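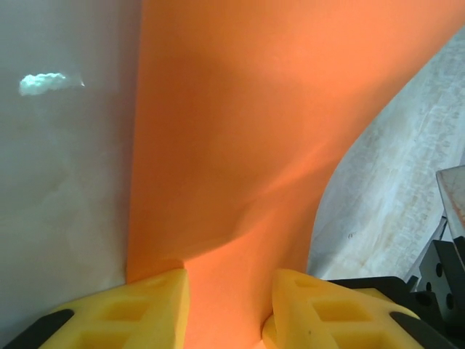 Bremlow Folding Sheets — matte, coloured, pre-cut

Item no. 955
Sold by: Bilteck
Sold in packs of 13, one colour per pack or mixed
Cartons: 3000 sheets, trade only, ask first

Coloured sheets for making things out of. Flat when they arrive, then you bend them, pinch them, stand them up. Matte both sides so no glare under a lamp. Used for table displays, model sets, shop windows, school projects, paper-flower type work, lining the back of a shelf. Someone bought two packs for a puppet theatre and came back for more.

Colours

Orange — strong, saturated, the one most people want. Goes lighter where it catches the lamp and quite dark in the curves, so it looks like more than one colour once it's shaped.
Salmon pink — softer, warmer. Shows a fold very well, one side comes up a shade darker than the other.
Olive yellow — buttery, a bit muted. Not a bright lemon so don't order it for lemon.
Cream — back in February, hopefuly.

Colours vary slighty from batch to batch. If you need a big run to match, order it in one go and put a note in the comments box.

Weights

Light — for curves, petals, fins, anything that narrows to a stem.
Stiff — for straight folds. Will stand up by itself as a V. Won't take a tight curl, it creases.

If you don't say which weight, you get Light.

Shapes

Plain rectangle, square corners, or the flared piece (broad top, narrow base). Flared comes in orange only for now. Pink and yellow flared are being cut, no date yet.

Making a fold

1. Work on a clean flat table. Grit marks the surface and the marks don't come out.
2. Score lightly on the inside of the fold, a blunt butter knife is fine. Don't cut through.
3. Bend slowly, both hands, all the way along. Stop before it's flat shut.
4. For flared pieces, curl the wide end first and pinch the base last. You will get a small crease just above the pinch, that's normal for the Light weight.
5. Small pieces — lay them flat in the middle of the table and work in from both sides. Much easier than holding them in the air.

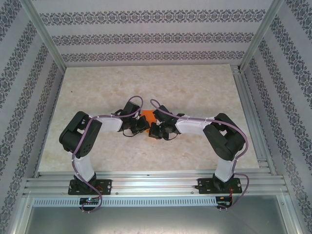

Storage and care

Keep flat, in the sleeve, out of the sun. Orange holds its colour best, pink will fade on a south-facing sill. Don't stack anything heavy on folded pieces, the crease goes soft and then it won't stand up.
Wipe with a dry cloth. No sprays.
Dents: Light weight can sometimes be eased out with a thumb from behind. Stiff can't.

Glue and tape

Double-sided tape works on both weights. Glue stick OK on Light. Hot glue no — it ripples the surface. Masking tape pulls the colour if you leave it on overnight, so take it off same day.

Pens

Felt tip fine, let it dry. Pencil shows badly on the orange. Chalk pen is good on all of them, wipes off if you're quick.

Delivery

Sheets go out flat between two boards. Mixed packs take a day longer becuase they are put together by hand. Collection from the Bilteck counter at Cullel, bring the order number please, we can't look things up by colour.

Returns

Unopened packs only, three weeks. Corners knocked in the post — tell us and we send replacements, no need to return the bad ones. Folded sheets can't come back, sorry.

Goes with

Tôn edge clips, small and medium. They hold a Stiff fold at whatever angle you want, and slide off without leaving a mark. The large clip is too heavy, tips the sheet over.
Tôn sleeve, for storing leftovers.

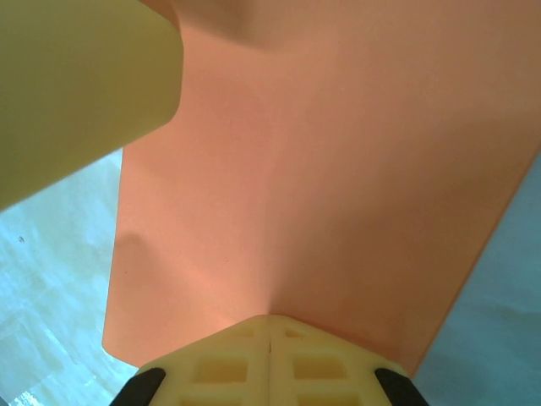

Cullel, August 7, 2019

Pink is back in. Stiff and Light, rectangles only. The new batch is a touch warmer than the last lot, so if you are part way through something in the old pink ask for the remainders, there's a few left behind the counter. Price is the same.

Also — the fold line on Stiff now comes ready scored down the middle if you tick the box when ordering. Unscored still available, same item number. Orange flared pieces still going out as normal. Trade cartons are on hold until the cutter is serviced, packs not affected.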